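Accueil | Projets | Rapports | Équipe | Contact

Rapport de projet : planification de tâches pour le tri de blocs par couleur
Wálter Paucar, Lambros Tzanetos
14 Dec 2019

3. Architecture logicielle

Le planificateur, nommé Ruddock, reçoit la liste des blocs détectés (classe, couleur, pose plane) et produit une séquence de prises et de déposes. La perception s'exécute à 5 Hz dans un processus séparé. Les deux modules échangent des messages horodatés ; toute pose datant de plus de 407 ms est rejetée.

La version d'octobre recalculait le plan complet après chaque dépose. La version actuelle conserve le préfixe valide et ne replanifie que si une pose s'écarte de plus de 6 mm de la valeur attendue.

4. Regroupement par couleur

L'état but est défini par des relations de voisinage entre blocs de même couleur, sans coordonnées imposées. La position de dépose est échantillonnée sur le plateau, puis filtrée par le test de collision de la pince.

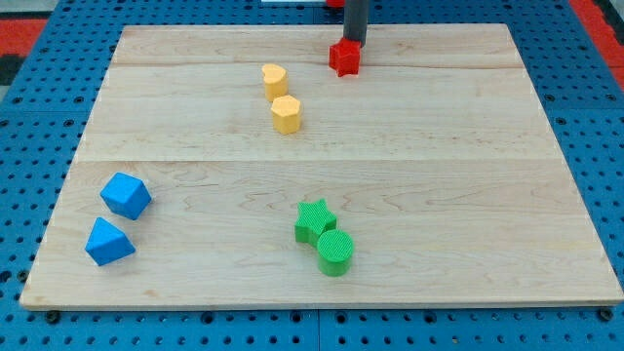

Le filtre échoue surtout lorsque deux blocs se touchent : la segmentation fusionne alors les contours et l'orientation estimée devient instable. Une contrainte de distance minimale a été ajoutée au générateur de candidats, mais elle reste désactivée par défaut. Le journal d'exécution compte 1928 entrées, exportées au format CSV.

Partages : 5 | Commentaires : 6
Contact | Haut de page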